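Vorholm Simulation Study: Frequently Asked Questions
Two-handed sorting by colour, learned in simulation 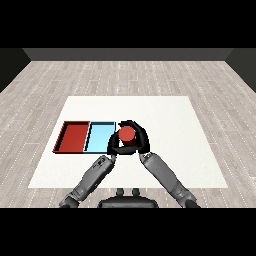
Behrouz Abbasi wrote to us after the first results went online and asked whether a policy trained wholly in simulation could tell us anything about sorting on a real bench. Several of the answers on this page were revised in response to that letter.

What is the Vorholm study?
It is a study of how a two-armed robot with fingered hands can learn to place coloured cylinders into trays. The work is carried out at the Ostville laboratory. The simulator used throughout is Hokar, which was developed in-house.

What is the task?
A cylinder is to be picked up from a white table and placed in the tray of the same colour. One tray is red and the other blue. An attempt is counted as correct only if the cylinder is at rest inside the matching tray when the time limit is reached.

Does a simulated result apply to real equipment?
Not by itself. The study makes no claim about performance on hardware. Its purpose is to compare training methods under identical conditions, which is difficult to arrange on a physical bench. Contact between fingers and object is simplified in Hokar, and readers should expect a real hand to slip in ways that the simulated hand does not.

How was the policy trained?
By imitation. Operators guided the simulated arms through the task, and the policy learned to predict their movements from the rendered view and the joint positions. The training set contains 3940 demonstrations. Attempts in which the cylinder was dropped were kept, provided that the operator recovered it.

What was the main result?
The final policy was tested on 3940 new starting positions and completed 2938 of them correctly. The equal size of the training and test sets was a choice of design. No starting position appears in both.

What were the most frequent errors?
Most failures occurred at release. One hand opened before the other and the cylinder tipped against the rim of the tray. Errors of colour were uncommon.

What is the Jääskeläinen variant?
It is a version of the method in which the two hands share a single grip target. It was added in February and trained 3 times from different random seeds. The results are reported separately, as the time limit was also changed.

May the data be used by others?
Yes, for research and teaching. Requests should be sent in writing to the Ostville laboratory and should state the intended use. Version 2 of the data replaces the earlier release, in which some joint readings were recorded in the wrong order.

Page last revised: August 18, 2018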